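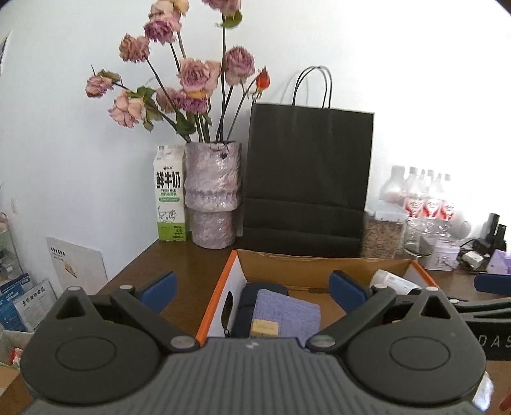

Press kit tips for small PR teams, mostly to do with the stuff in the supply closet

Every agency blog has a page on "mailers journalists will love." I have packed these things for 6 years and I doubt most of it.

Tissue paper. Skip it. It sheds, it creases, and I have yet to see a story run because of tissue. Crumple plain packing paper instead and push it into the corners until nothing slides when you tilt the box.

Labels. Print one and leave it on a window sill over a weekend before you run the other 300. Our cheap ones for the Clevitz launch curled by Tuesday. A glue stick under each corner fixed most of them. Rubbing alcohol on a cotton pad takes off the leftover gum, though test it on the inside flap first, as it can lift ink.

Scented inserts. Florence Chan swears by them. I think they make the press release smell like a rental car. If a client insists, bag the insert separately.

Foam board. You don't need the $229 cutter. A fresh blade, a steel ruler and three light passes will do it. One hard pass tears the foam, whatever the video says.

Branded mugs. Wrap the handle first, then the body, and stuff the inside. Villads Ingvarsson says double-boxing is overkill. He didn't have to call Gatimton about the broken ones.

Coffee rings on the clip book. People recommend baking soda paste. On coated paper it left a dull patch for me. A barely damp cloth, then blotting paper and something heavy overnight, did better.

Storing leftovers. Keep two complete kits per campaign and recycle the rest. Write the client name on the short side of the box, where you can read it on a shelf.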